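Flemdale Robotics Club
Minutes of the Regular Meeting
Nov 25, 2018, upstairs room

Chair: Pranab Barua
Minutes: programming group
Present: hardware group, programming group, practice group, faculty advisor
Absent with notice: outreach lead

Meeting called to order at 2 p.m.

1. Minutes of the last meeting
Approved with one correction. Under "Equipment," the entry said the left finger pad on the spare gripper had been replaced. It was the right one. The hardware log had it correctly.

2. Drerkon Challenge
Pranab went through the updated rules. The final is still in May at Stilstead. Changes that affect us:

The pick task now uses a shelf instead of a bin. Items can be placed flat on a shelf floor, and the gripper has to come in from the front. Touching a side panel is allowed. Moving the shelf ends the run.

Each run is limited to 3 minutes, including setup. Last year setup was counted separately. The programming group asked if loading a saved model counts as setup. The rules do not say. Pranab will write to the organizers and ask.

The written report is due with the qualifying video and can't be sent in afterward. The advisor reminded everyone that last year's report was finished the night before and had the wrong wiring diagram in it. A first draft of the methods section is due at the January meeting. Practice group and programming group will write it together.

There was a question about whether we should enter the open division too. Discussion was short. The hardware group does not have time to keep up a second machine. Motion to enter the student division only. Seconded and passed.

3. Demonstration recording
The practice group reported on the hand-held gripper work. The target is 30 usable demonstrations of the shelf task before winter break. The group has 20 after review. Several were thrown out at review when the person holding the gripper stopped partway through a reach to talk to someone. Members are asked to finish the motion first and talk later.

Points agreed for the next sessions:

Begin every demonstration from a standing position back from the shelf, with the fingers open.
Keep the approach slow enough that the camera view does not smear.
The person recording says "start" and "stop" out loud. The note taker writes down which gripper was used.
If an item gets pushed to the back of a compartment, reset it. Do not keep going.

The programming group asked for more variety in where the items sit. At present most of the demonstrations use the bottom of the shelving unit. It would like some from the upper cubbies and the narrow column as well. The practice group said the narrow column is hard to get into with the housing and wants to try it without recording first. Agreed.

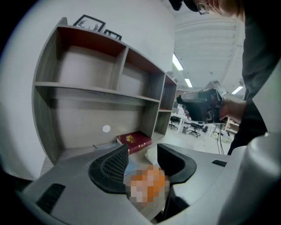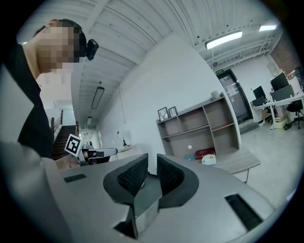 Gripper practice by the open shelving unit, upstairs room.

There was some disagreement about resetting. One member of the practice group thinks the items should go back to the same spot every time so that the runs can be compared. The programming lead wants them moved a little between runs. After discussion it was agreed to move them between runs during recording and to keep them fixed during testing. The note taker will write "moved" or "fixed" at the top of the sheet.

4. Software
The tracking code (project name Đồng) now reads a full session without stopping. It previously quit when the marker on a gripper went out of view for more than a moment. It now marks the gap and continues. The gaps still have to be checked by hand.

Replay on the arm has not been tried yet. The programming group wants to replay a few of the slower demonstrations with nothing on the shelf before any item is put in front of it. The advisor must be in the room for this. It was put on the schedule for the next long session.

Members are reminded to copy files to the club drive before leaving. One session was found only on a personal laptop. It has since been copied over.

5. Equipment
The hardware group is printing a new set of finger mounts. The old ones have cracks near the screw holes and should be used for practice only. The cracked ones are marked with tape.

The charging cable for the second gripper is loose at the connector. A replacement has been ordered. Until it comes, check that the light is on before walking away from it.

The hardware group asked for a fixed place to put the grippers down between runs. They have been left on chairs. The advisor will find a tray or a padded box.

6. Room use
We have the upstairs room through the end of the term on the same schedule. Please keep the path to the exit and the stairs clear when cables are out. Chairs go back to the desks at the end. The pictures on top of the shelving unit belong to the room and are to be left where they are.

7. New members
Two students have asked to join in the spring. Both will start with the practice group, then choose a group after a few sessions. The outreach lead will send them the safety sheet and the rules document.

8. Action items
Pranab Barua: write to the Drerkon organizers about setup time and saved models.
Practice group: try the narrow column without recording, then continue toward the target.
Programming group: check the gaps in the sessions already loaded, and prepare the slow replay.
Hardware group: finish the finger mounts and fit the new cable when it arrives.
Advisor: tray or box for the grippers, and confirm the spring room booking.

9. Other business
The club shirt order is held over. No design was submitted.

Meeting adjourned. The practice group stayed on to record.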